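Do I need a new compliance certificate if I replace part of my pool fence?

Posted by Thanakorn Klinhom
05/05/2018

We bought a house in Stultetti with an in-ground pool that was fenced before the current rules came in. The fence passed inspection when we bought and the certificate still has time left on it. Two panels on the north side have rusted through at the bottom and I want to replace them. The fence company says that once I touch it, the whole barrier has to meet the new standard, including the gate and the side that runs along the neighbor's wall. Their quote for the full job is $3,152. The two panels alone are $810.
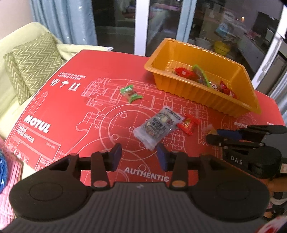 I called the town office twice and got two different answers. The first person said like-for-like repairs are fine. The second said any work on a pool barrier needs a permit. Nothing on the town website covers repairs, only new pools. Has anyone in Stultetti or Jinura done this recently? I don't mind paying for the full job if I have to, but I'd like to see the rule first.

Intarasuk Pool Care

We service pools in both towns. The usual line is between repair and replacement. If you put back the same height and the same spacing in the same place, most inspectors treat it as repair and your old certificate stands until it runs out. If you move a post, change the height or swap the gate, expect to be held to the current standard for at least that section.

Ask the town for the answer in writing. Email the building desk, not the front counter, and give the address, the permit number for the pool if you have it, and the length of fence you want to change. They took nine days to reply to the last one we sent.
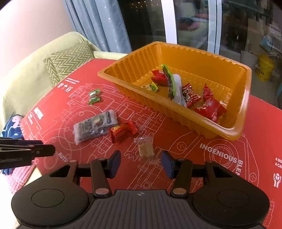
Check the gate while you are at it, because that is what fails most often. It should swing shut and latch by itself from any position, including when it is only open a few inches. Also walk the outside of the fence and move anything a child could stand on, such as planters, pump covers or chairs. Pick up small litter too. Something as light as a candy in a clear wrapper can end up in the skimmer basket, and a few of those will slow the flow.

grarkton_dad

I did mine last October and never told anyone. No problems so far. My fence is only 20 feet on that side though - the rest is the house wall. Your fence guy just wants the bigger job, get another quote.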